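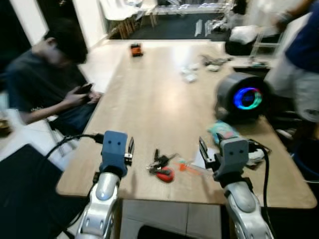

Fig. 4. Long table, light wood finish.

Section 3: Opening and Closing a Shared Workroom

1. Confirm the booking at the Curklow desk. Rooms at Widby may be reserved for a maximum of 300 minutes.

2. Sign for the room keys. Keys must be returned to the key rack before the user leaves the building.

CAUTION: Do not remove a badge from its holder. The fee for a replacement badge is $115.
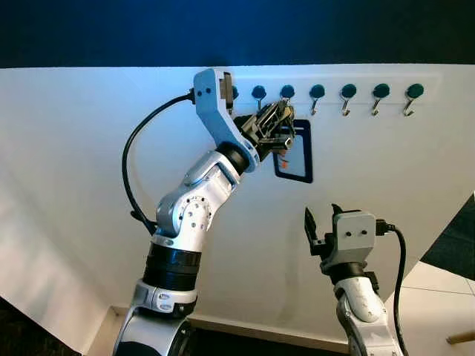
3. Set the Arain wall thermostat to "Occupied." Allow the ventilation to run before closing the door.

4. At the end of the booking, turn off all lights except the one nearest the exit. Cabinets and storage spaces should be checked before the main lighting is turned off. 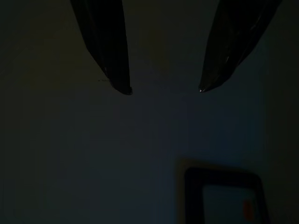 Any item left behind is to be taken to the Curklow desk and entered in the log under the room number.

NOTE: Extension cords rated above 200 watts require written approval. Use Form 134.

Related items
Section 4: After-Hours Access
Olgate Locker Guide
Thermostat Settings

Shares: 2 | Comments: 0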